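Winter Wiring Notes: Looking After the Trailer Connector
Fetville Towing and Hauling Club newsletter, 2025-01-31

Dear members,

In the December issue I promised to write something on trailer lights, and several of you have reminded me of the promise. I am not an electrician by profession. I have owned three trailers over the years and I have repaired the lights on all of them, mostly lying on my back on a cold driveway. So please take these notes as the experience of one owner, and when your manual says something different, follow the manual.

The most common complaint I hear at our meetings is this one: the left turn signal works, the right one is weak, and when the brake pedal is pressed, all the lights do something strange together. Many people then buy a new lamp. After this they buy a second new lamp. In my experience the lamp is seldom guilty when several lights behave badly at the same time. It is much more likely that the ground connection is poor. The current cannot go home by the white wire, so it looks for another way through the other lamps, and you get this little disco behind your car.

How to check the ground

On a usual four-pin flat connector, the white wire is the ground, the brown wire is for the tail and marker lights, the yellow wire is for left turn and brake, and the green wire is for right turn and brake. Please do not trust the colors completely. My second trailer had been rewired by a former owner who used whatever he had in the drawer, and his green was my brown. Test each one before you write anything down.

Follow the white wire from the connector to the place where it is fastened to the trailer frame. It is usually a ring terminal under a screw, close to the tongue. Take the screw out. If the metal under it is painted or rusty, clean it with sandpaper until it is shiny, put the terminal back, tighten it well, and cover everything with a little dielectric grease. Some trailers also ground each lamp through its own mounting bolts. In that case you have to clean those too, and it takes a whole afternoon. I prefer to run a separate ground wire to each lamp, and I have not regretted it.

If you have a multimeter, set it to ohms, disconnect the trailer from the vehicle, and measure between the ground pin and the metal housing or ground wire of the lamp. The reading should be very close to zero. On my old utility trailer I measured 37 ohms last winter, and the lamp was glowing like a tired candle. After cleaning one screw it was bright again. It was not an expensive repair.

The connector itself

Salt from the road is the great enemy here. In Clestlow they put very much of it on the hill road, and those of you who live on that side know how the connector looks in spring, green and furry. Look into the socket with a flashlight. Light green powder can be removed with contact cleaner and a small brush. If the pins are already thin or broken, do not try to save the connector. Cut it off and put on a new one.

When you join the new wires, please use heat-shrink butt connectors with the glue inside. Normal electrical tape gets hard in the frost and opens after one season. Also, stagger the joints, so that they do not sit side by side in one thick lump. Before you crimp, slide on the outer sleeve. I have forgotten this so many times that I now write it on my hand.

About fuses: if a fuse for the trailer circuit is blown, replace it with one of the same value, never a bigger one. If the new fuse blows too, there is a short somewhere, most often where the cable passes over a sharp edge of the frame or near the axle. Go along the cable with your fingers and feel for a flat or rough place.

A word about cable length

A member asked me if it is allowed to leave extra cable hanging at the tongue. A little extra is needed, or the cable will be pulled out in the first sharp turn. Too much will drag on the asphalt. I leave enough that I can turn the trailer fully to both sides, and then I fix the rest with two clips. Test this at walking speed in an empty parking lot, with somebody watching from outside.
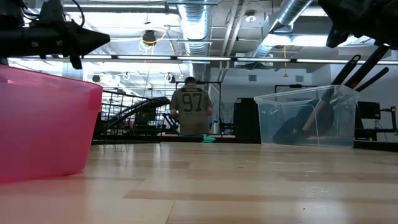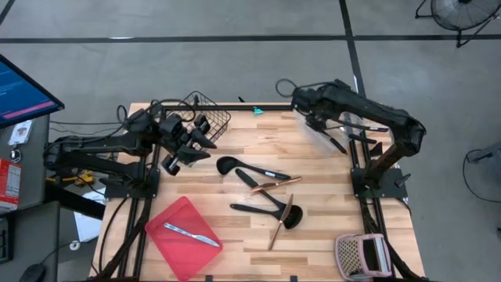
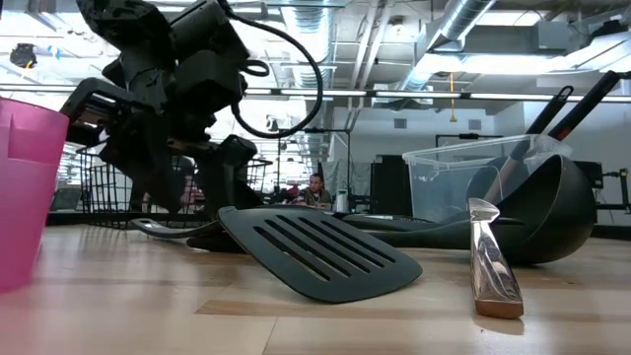

For longer trailers the thickness of the wire also begins to matter. Thin wire over a long distance loses voltage, and the rear lamps become weak even when every connection is clean. If you change to LED lamps, this problem gets much smaller, as they need very little current. But then some vehicles believe that a lamp is missing and blink too fast, and you may need a load resistor or a different converter. Ask before you buy. The parts counter at Gajewski has been patient with my questions, and they let me bring a box back unopened when I had chosen wrong.

If your trailer has electric brakes, the seven-pin connector carries an extra wire for them, often blue. Please do not experiment with this one. Have it checked by a shop if you are in any doubt. A weak marker light is annoying, but a brake that does not answer on the Hivumdale descent is a very different matter.

Club matters

The club has bought 200 heat-shrink connectors in mixed sizes, and members may take what they need for one trailer. They are in the gray cabinet at the meeting hall, on the second shelf. The crimping tool is in the same place, and it should stay there, please. We also have one connector tester for four-pin and seven-pin sockets. It can be borrowed for 5 days, and you sign for it in the notebook.

Those who want to have their lights checked before the season can bring the trailer to our next open morning in Fetville. Bring also the vehicle which you use for towing, as half of the problems are on that side. If you have a wiring diagram for an older trailer, a copy would be very welcome for the club folder, also when it is drawn by hand.

In the next issue I will write on wheel bearings and which grease to use for them. If you have questions on that subject, put them in the box by the door.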